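Section 4. Folding and packing your wrap cloths

Okay, you've got the cloth washed and dried (Section 3, if you skipped it), and now it has to get small enough to go in the bag. I've been folding these big printed wraps for years, first for my own closet and now for everybody who orders from us at Plurkport, and I promise it goes fast once your hands know the moves. My first one took me about 10 minutes and came out looking like a pillow.

4.1 Set up your spot

1. Find somewhere flat that's bigger than the cloth folded in half. I love a woven straw mat for this. Cotton grips it just enough that the layers stay put, and you can do it on a bed or right on the floor.

2. Sweep or shake out the mat. Bits of straw love to hide in a dark print.

3. Pick a corner at the far side for finished pieces and keep it for that. My black things go there first, folded flat.
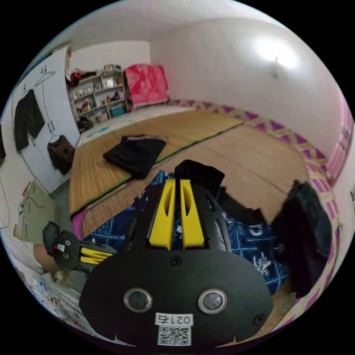
4. Put the bag and the tissue within reach before you start. Getting up halfway through is how I end up refolding (and grumbling).

Note: If you're working on a bed, smooth the mat all the way down first. A ripple underneath will show up as a crooked fold three steps later, and you'll blame the cloth!

4.2 Fold the big cloth

1. Throw the cloth out loosely, print side up, and let it land however it lands. Then walk the edges out with your palms, starting in the middle.

2. Find the two short ends and bring them together. With a busy pattern it's easy to grab a long side by mistake, so I feel for the hem. Ours is thicker on the short ends (the Hodton cloths have it the other way around, sorry).

3. Check underneath for strays. Small black pieces vanish under navy like you wouldn't believe, and I once mailed a customer one of my own socks.

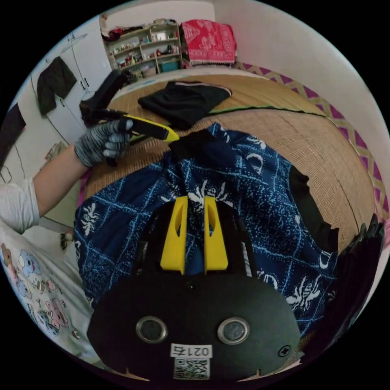 4. Fold in half again the same direction, then turn it and fold in thirds. Press each fold with your forearm and let the air out toward the open side.

5. Still puffy? Open the last fold only, smooth, and close it again. Don't start over, it's never as bad as it looks.

Caution: Keep blades away from the cloth. If you have a new bundle to open, cut the strap with the blade pointing away from the fabric and from your other hand, then close the knife and put it somewhere else entirely. Wear gloves if you like, but take off anything with a rough palm before you touch the thin cloths, as it'll pull threads.

4.3 Fold the plain black pieces

1. Lay each one face down, sleeves or straps tucked in.

2. Fold the sides to the center, then bottom to top. If there's a trim along the edge, leave it showing so you can tell one black thing from another later on.

3. Stack them with the folded edges all facing the same way. Biggest on the bottom.
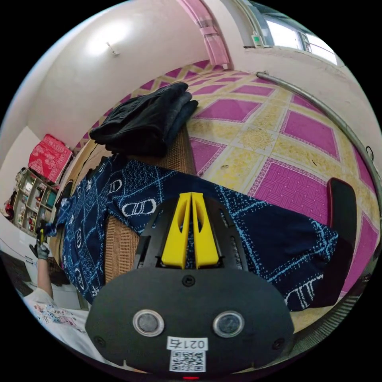

4. Slide the wrap cloth under the stack, never on top. Misaki Fukuda taught me that one when we shared a table at the Onishi market, and I've done it her way ever since.

5. Lift the whole pile with both hands flat underneath and lower it into the bag. The Zomaseck medium fits one wrap and a short stack. If you have to push, go up a size.

Note: For storage longer than a season, refold along different lines every couple of months. I do mine in November and again when the weather warms up.

Spare bags and tissue are listed under part 533 in the back. Ironing is in Section 5.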